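From the Kitchen Cupboard: One Bowl, One Plate

Every December the Ploltby newsletter asks its readers what they plan to get rid of in the new year, and every December the winner by a mile is crockery. We own too much of it. I say "we" because I counted mine after the last issue went out and then had to go lie down.

My neighbor Ignacio Cáceres has gone further than most. He cooks for himself, he eats at 6, and he has cut his daily dishes down to 2: a bowl and a plate that the bowl can sit on. The rest went into a box marked Toledo, after the cousin who is supposed to come and get it. The cousin has been supposed to come and get it for a good long while now.

I was skeptical. A bowl on a plate is how hotels serve soup they want to charge extra for. But I gave it a month at my own table, with a pale green bowl and a light blue plate, and I have softened. 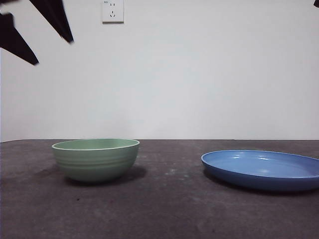
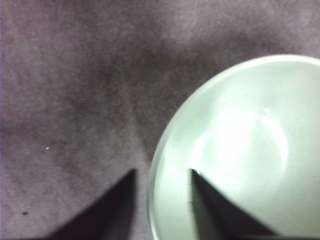
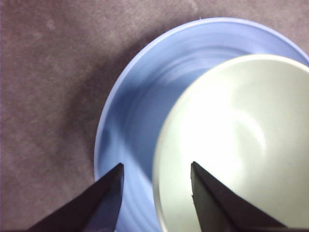

The bowl, and in the last one the plate under it.

What won me over was the carrying. Hot soup in a deep bowl is a fine thing until you have to walk it across the kitchen, and a plate with a raised rim gives your thumbs somewhere to be. It also catches the spoon, the crust, the olive pit and whatever else you would otherwise leave on the table and find later with your sleeve. Afterwards the plate goes back to being a plate. Toast, mostly, in my case.

A few notes if you want to try it. Check the fit before you commit, and check it with the bowl full, which is how Cristóbal Riquelme came to mop his floor twice in one evening. You want room all the way around for a spoon to lie down. Colors don't need to match. Mine don't, and the soup has made no complaint.

Storage is where I had hoped to be smug. The two of them stack into a single spot on the shelf and leave a great deal of space beside them, and within the week I had filled that space with jars. I can't tell you what the jars are for. Ignacio came by, looked at them for some time, and asked if I would like a box.

Replies to last month's question about chipped mugs are still coming in, and they run heavily in favor of keeping them - one reader in Elport has hers lined up by size of chip. We'll print as many as we can fit in the next issue. Please keep them short, and please stop mailing us the mugs.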